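How a Robot Learns by Being Shown
Brorkeck Science Pages for Ages 8 and Up

A robot arm is a row of stiff parts joined by motors. Each motor can turn by an exact amount when a computer tells it to. A person could write down every turn as a list of commands. For a simple job, such as moving a box from one spot to another, the list is short. For a job such as picking up a cup by its handle, the list becomes very long, and it stops working if the cup is moved a little to the left.

There is another method. A person shows the robot the task, and the computer records it. One recorded try is called a demonstration.

There are two common ways to make a demonstration.

The first is by hand. The motors are set so that they hold up the weight of the arm but do not fight back. The person takes hold of the arm and guides it through the job. Sensors in the joints measure each angle the whole time.

The second is by remote control. The person holds a second, smaller arm called a leader. When the leader bends, the big arm, called the follower, bends the same way. Squeezing a trigger on the leader closes the follower's gripper. At the Plandport workshop, the computer writes down the position of every joint 60 times each second.
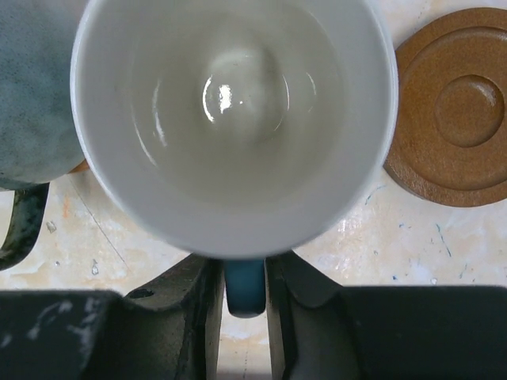

Joint angles are only half of a demonstration. The computer must also know what was near the gripper at each moment, so a small camera is fixed to the robot's wrist and its pictures are saved with the angles. From the wrist, a mug does not look the way it does from a chair. The camera looks down into it, and the rim becomes a bright circle. The blue-green handle is in the gap between the two dark fingers, which tells the computer how the gripper is lined up with it. A shiny glaze adds a difficulty: the bright spots inside the mug are reflections, and they can shift when the camera moves. The computer has to learn that a reflection is not part of the mug's shape.

One demonstration is not enough. If the mug starts in the same place every time, the robot learns only that place. For the mug task, the Plandport workshop recorded 400 demonstrations and moved the mug before each one. Each took about 8 seconds.

Next comes training. A program studies the recordings and looks for a rule that links each picture to the movement that came after it. Then the robot is tested with nobody at the controls. Failed tests are useful, as they show which positions need more demonstrations.

Words to know

Demonstration: one recorded try at a task, made by a person.
Gripper: the part at the end of the arm that holds things.
Leader: the arm a person moves.
Follower: the arm that copies the leader.
Joint angle: how far a joint is bent.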